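Looking after the coffee cell

2 min read

The Jillo cell has now run 246 cycles since I moved it to the white table, so in May I gave it a service. I checked the screws at both wrists, wiped the gloves and reset the right thumb, which had drifted towards the palm. The Wunderlich manual says to do this every 300 cycles. I do it sooner – old coffee gets into the glove fabric and the grip goes off.

Then I went back to the filter basket, both hands at the machine.

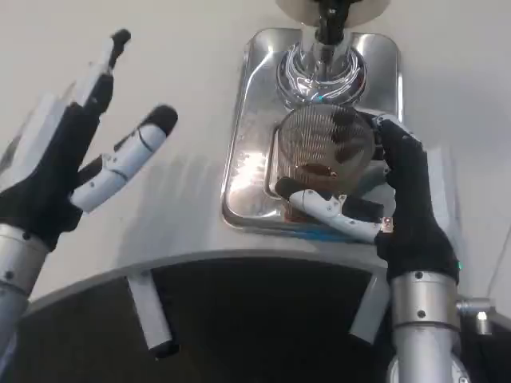
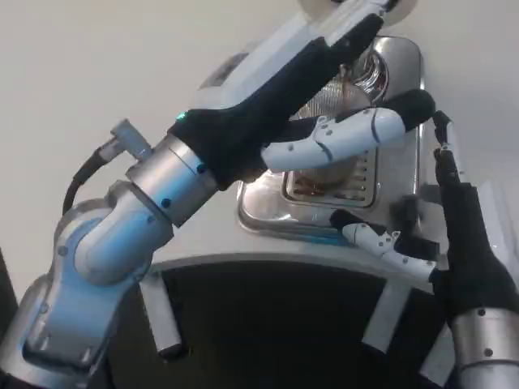 Do the gloves need replacing at every service?

Only when the fabric has worn smooth at the fingertips. My first pair lasted 2000 cycles, and I keep a spare set in the drawer with the hex keys.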